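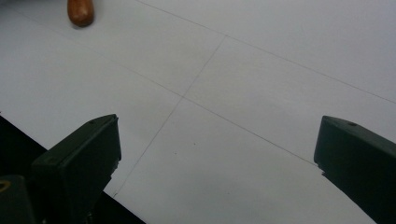

Noltus Archive of Philosophy and Early Science: Frequently Asked Questions

What is the Noltus Archive?

The Archive holds printed books, letters and working papers on the history of philosophy and its links with early science. It is strongest in writing on time, motion and cause between the seventeenth and nineteenth centuries. The core of the holdings is the Danwood bequest, which came to us as 271 boxes and has since been listed in full.

Who may use the reading room?

The reading room is open to anyone aged 16 or over with a serious interest in the material. Membership of a university is not required. Readers under 18 should be accompanied by an adult on their first visit. All readers must register before ordering items.

How do I register?

Please complete the registration form and bring it with you, together with one proof of identity and one proof of address. Registration is free and lasts for two years. If your address changes during that time, please inform the desk at your next visit.

Do I need to book a seat?

Yes. The room has 23 seats, and places cannot be held without a booking. Bookings may be made by letter, by telephone or by email. A booking that has not been taken up within an hour of opening will be released to other readers.

How far in advance should I order material?

Printed books may be ordered on the day. Manuscripts and letters must be ordered at least three working days ahead. Items from the Hodžić Papers are kept at our second store and need five working days. You may have up to six items on order at one time, and these will be issued to you singly.

What is the oldest item in the collection?

The oldest dated item is a commentary on Aristotle's Physics, printed in 1557, with notes in the margins by at least two early owners. The original is issued only where a reader can show that the copy on film will not serve. Requests should be made in writing to the Keeper of Collections, Viorica Gashi.

Do you hold original manuscripts by well-known philosophers?

Very few. Most of our manuscript material is by lesser-known teachers, translators and correspondents. Readers looking for the papers of a particular philosopher are advised to search the national registers first and to contact us if our name appears there.

May I take photographs?

Readers may take photographs for private study, without flash, after signing a copyright declaration at the desk. Some deposited papers may not be photographed under the terms on which they were given. The catalogue entry for each item states whether this applies.

Can you send me copies?

We can supply scans of most printed items and of many letters, within the limits set by copyright law. Orders are normally completed within four weeks. The current list of charges is available on request, and payment is due before any work begins. We regret that whole volumes cannot be copied.

Can staff carry out research for me?

Staff will answer short, specific enquiries free of charge, such as whether a named person appears in the index of correspondents. We are unable to transcribe, translate or interpret documents, or to comment on the merits of an argument. Readers needing longer searches may ask for a list of independent researchers, with whom any agreement is made directly.

How should I cite material from the Archive?

Please give the name of the Archive, the collection, the box number and the item number, in that order. Where an item has been renumbered, the current number should be used, with the former number in brackets if it has appeared in earlier published work.

What is the Prekis Essay Prize?

The Prekis Essay Prize is awarded each year for an unpublished essay on any question in the history or philosophy of science. Entries must be in English, must not exceed 2000 words, and must make use of at least one item in our collections. The limit excludes notes and bibliography. Entries open in November. The judges may decide to make no award.

May people who are not students enter the prize?

Yes. The prize is open to all registered readers except employees of the Archive and members of their households. Previous winners may not enter again. Authors keep the copyright in their essays but grant the Archive the right to publish the winning entry.

Do you accept donations of books and papers?

We consider offers of material that falls within our collecting policy. Please write with a short description before sending anything. Items that arrive without prior agreement may be returned at the sender's expense. We cannot provide valuations.

Is the building accessible?

The entrance, reading room and toilets are on the ground floor and have level access. A height-adjustable desk and a magnifier may be reserved when booking. Assistance dogs are welcome.

Contact the reading room desk | Page last revised 2/21/21 | © Noltus Archive of Philosophy and Early Science | Back to top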